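Brudcombe, septembre - Ackroyd annonce l'extension de son service Grevach, consacré au reconditionnement des petits périphériques de bureau. L'activité couvre désormais les souris, les claviers compacts et les casques filaires, sur quatre lignes de tri installées dans l'atelier de Paltine.

Chaque article est contrôlé sur table, puis placé dans un bac ouvert à bords bas avant son conditionnement. Le contrôle porte sur l'état de la coque, les boutons et la molette. Le protocole compte 107 points de vérification, toutes familles confondues.

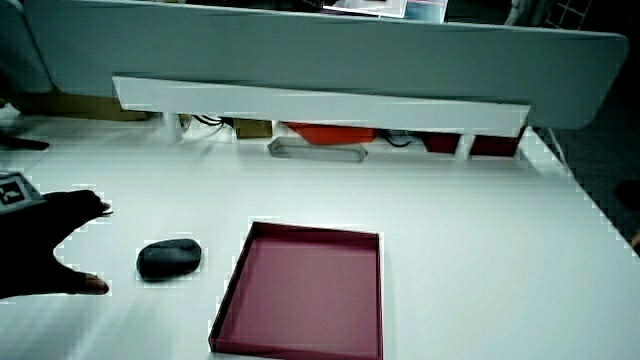
Les souris sans fil sont-elles livrées avec leurs piles ?

Les piles sont fournies à part, dans un sachet fermé joint au colis.

Au cours du dernier exercice, l'atelier a traité plus de 657 lots, dont 576 ont été remis en circulation auprès d'entreprises et d'établissements scolaires. Les articles non conformes sont démontés et orientés vers la filière de recyclage.

« Le tri par famille de produits réduit les manipulations entre le contrôle et la mise en carton », précise Wayne Entwistle, responsable technique de Grevach.

Les demandes de reprise sont acceptées à partir d'un carton complet - le bordereau est à remplir avant l'enlèvement.

Contact presse | © Ackroyd, tous droits réservés | Haut de page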